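Print this page | E-mail this article

Let the small towns keep their counters

The Hinance branch in Tutville closes in April, and the bank says customers can do everything by phone or drive the 20 miles to Holberg. I think the town should push back.

Most of my own banking is done at home at night, and I have no complaint about it. But I also keep the books for a feed store, and a feed store takes cash. Somebody has to carry that cash to a counter. Under the new plan it will sit in a drawer until one of us has a free morning to drive it over.

The bank points out that only 200 people a week come through the door. In a town of 2,015, that seems like plenty to me. The hardware store would be glad to have them.

I would settle for 2 mornings a week. The old Mitsotakis-Vlachou building on Main Street has a front room for rent, and one teller could handle the deposits and the change orders. Holberg got a deal like that when its post office was cut back, and people there still use it.

Write to the bank before the lease runs out. A short letter is fine. Say what you use the branch for and how often you go.
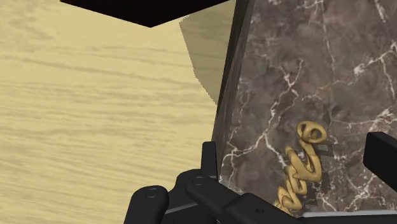 Mine went in the mail last week, and I have not had an answer yet.

Print this page | E-mail this article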